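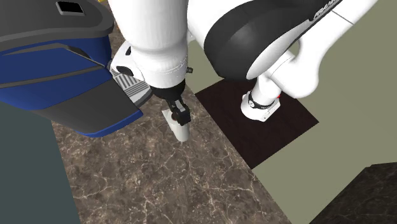 Kitchen-like workspace with countertop, computer rendering.

Borngate 251 Countertop Support Frame
Last updated: September

The Borngate 251 is a fixed-height steel support frame for countertops in teaching kitchens, community kitchens and staff break rooms. It carries the countertop independently of the base cabinets, so that cabinets may be removed, repaired or exchanged while the work surface stays in place. The frame is supplied without a countertop and is suitable for most surfaces in common institutional use, including laminate, solid wood and stone composite.

Construction

Each frame consists of two end assemblies, a rear rail and a front rail. The rails are bolted to the end assemblies through slotted plates, which allow small corrections on floors that are not level. All visible steel parts are powder coated in light gray. The leveling feet have a non-marking base and are adjusted from above with the hex key supplied.

The rear rail stands clear of the wall to leave room for supply lines and outlets. Openings for cables and hoses are provided at both ends and are finished with removable rubber grommets. Where a sink is planned, the front rail must be ordered in the divided version. Fitting a sink bowl to the undivided rail by cutting it on site is not permitted and ends the warranty.

Joining frames

Frames may be joined in a straight run or at a corner. A run of up to 3 frames needs no intermediate wall anchor. Longer runs must be anchored at every second joint. The corner connector is a separate item and is available for left-hand and right-hand layouts. Please state the layout when ordering – connectors cannot be turned over after delivery.

Countertop requirements

The minimum countertop thickness is 20 mm. Thinner surfaces may be used with the Rumudeo backing panel, which is screwed to the frame before the countertop is laid. Stone composite should be bedded on the adhesive pads in the fitting kit and left undisturbed until the adhesive has set. Solid wood must be attached with the slotted brackets only, as these allow for seasonal movement across the grain.

Joints between countertop sections should fall over an end assembly wherever possible. If the floor plan does not allow this, an additional cross rail is required below the joint.

Cleaning and care

Wipe the frame with a damp cloth and a mild dish detergent. Scouring powders, steel wool and chlorine cleaners damage the coating and should not be used. Bolts are to be checked once a year, and after any relocation of the frame. A touch-up pen for minor scratches is included with every order.

Delivery and assembly

The frame is shipped flat in 2 cartons. Assembly requires two persons. Written instructions are enclosed, and a replacement copy may be requested from Customer Service. Institutions that prefer to have the frame installed may book the Brukaner fitting service at the time of ordering. The service includes leveling and wall anchoring. Plumbing and electrical work is excluded and must be carried out by a licensed contractor.

Layout advice for schools and public facilities is provided by Henrike Engelhardt. Requests for spare parts should be directed to Dirk Grube, with the order number from the delivery note.

Related items
Borngate corner connector, left or right
Borngate divided front rail
Rumudeo backing panel
Mühlbauer slotted wood brackets
Touch-up pen, light gray

Contact | Copyright Borngate. All rights reserved. | Back to top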